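15 December 2023

Toaster station, working rules, second draft

Spent the morning rewriting the rule sheet for the hot appliance tasks. The first version was copied from the cup and bowl station back in June and it shows. It has a paragraph on spilled water and nothing on what to do when there is a live heating element between the two hands. Going through it in the order the sheet will have, with my notes on why things changed. Comments go in the margin of the printed copy at the station or below this entry, please don't edit the file directly.

Scope. The sheet covers the two-arm setup with the multi-fingered hands, any task where an appliance gets hot in normal use. For now that means the toaster. The kettle will need its own page. The Dantas task list also has a sandwich press on it. I've left that out until we own one.

Power. The appliance gets its own switch and the operator has to be able to reach it without leaning over the table or into the arms. Old rule said "near the station," which everyone read differently. New rule: one hand on the switch before the first motion of a session, as a check, and if you can't reach it you move the switch before anything else. The appliance switch and the arm stop are separate and have to stay separate. Stopping the arms does not turn off the toaster. I've put that sentence on a line by itself since two of us assumed otherwise.

Order for stopping: arms first, then appliance power, then wait. If there is smoke, appliance power first. We argued over this one. The case for a single order is that people remember it. The case against is that a stopped arm holding bread over a live slot is worse than a moving arm for a few seconds. We kept the exception.

Lever. The sheet now says who is allowed to push it down. During recorded runs the hands do it, or the operator does it with the arms paused, and the log has to say which. The old logs are useless on this. I went back through 23 runs from the first week trying to sort them and could only tell for the ones where somebody had typed a comment. There is a new column in the log called "lever" with two values, hand or operator. Leave it blank if it wasn't pressed.

Fingertips. The tips are black and rubbery and I don't have a temperature rating for them that I trust. Asked Trenon for a data sheet, got one for the older hand. Until the right one arrives the limit is 65 degrees C on the tip, measured with the contact probe, and nothing goes into the slots. Tips stay above the metal trim at all times. If bread is stuck, it stays stuck until the appliance is off and cool, then a person takes it out with the wooden tongs. No metal tongs at this station. I found a pair in the drawer and moved them to the kitchen.

Cool-down between hot runs: the trim around the slots has to read under 65 as well before a hand comes back down over it. Same number on purpose, one thing to remember.

Practice runs. Everything new is run cold first. Cold means unplugged at the wall, with real bread, full motion. We had been doing cold runs with a block of foam cut to slice size, and the grip force tuned on foam crushed the bread. The sheet says 2 clean cold runs in a row before the plug goes in. If you change the approach path, the grasp or the placement of the toaster, the count goes back to zero. Moving the toaster to wipe under it counts as changing the placement.

Bread. Plain sliced only, nothing with seeds, sugar or butter on it. One slice at a time. Bread that has been dropped on the floor goes in the trash. Bread that has been dropped on the table can be used again for cold runs and that is all. Crumbs get emptied from the tray at the end of the day, toaster off and cool, over the bin.

Surface. White table, so marks show, which helps. Scuffs are fine. Anything brown or soft near the base of the toaster is not fine and goes in the log. Nothing made of paper on the tabletop while the appliance is on, including this sheet. I'll put it on the wall.

People. No one reaches over the tabletop while the arms are enabled, for any reason. Anyone on the far side of the table keeps their hands back from it and tells the operator before coming closer. The operator answers out loud. A nod doesn't count, the operator may be looking at the monitor.

Wording for calls: "arms live," "arms paused," "heat on," "heat off." I took these from the Wonduder checklist, where they've been in use for a while and seem short enough. Please use these exact words. "Okay" has been used for all four.

Cables. The supply cord leaves from the back of the toaster and stays behind it, never in front of the slots or across the space where the hands travel. Check the hand cables for slack with both arms at full reach before the heat goes on.

Views from the station, for the printed copy:

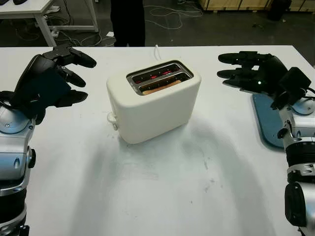
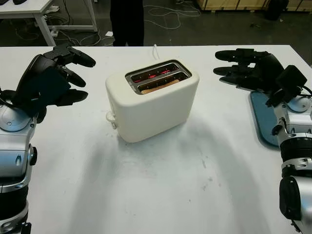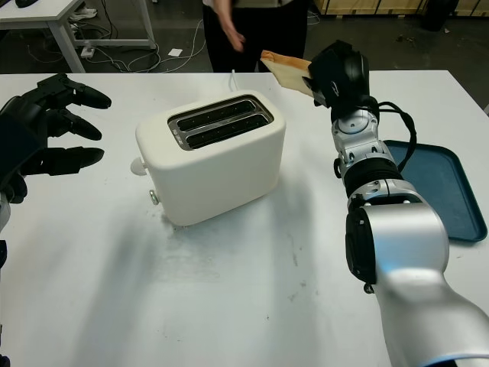
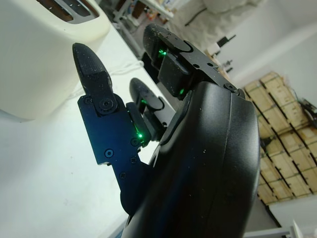 Logging. One line per run, filled in before the next run starts. Run number, hot or cold, lever, tip temperature at the end, outcome in plain words. "Fail" on its own is not an outcome. Write what the bread did. If the run was stopped, write who called it and which switch was used first.

Near misses get a line too, even if the run finished. I would like to have 100 hot runs logged this way before we argue about relaxing any of it, the tip limit in particular. I know it slows things down. Waiting for the trim to cool takes longer than the run itself and I don't have a good fix for that. A second toaster was suggested so that one can cool while the other is used. That means re-teaching the placement each swap and, by the rule above, more cold runs. Might still be faster. Worth trying once on a quiet afternoon with a clock.

Open points:

Right data sheet for the fingertips. Ask Trenon again, and ask for the hand covers too while at it.

Wilavura wants the rules as a one-page PDF in their template. Their template has a box for "residual risk" and I don't know what scale they use.

Extinguisher is the correct type and in date but is hung behind the door when the door is open. Move the hook to the other side.

Order more bread.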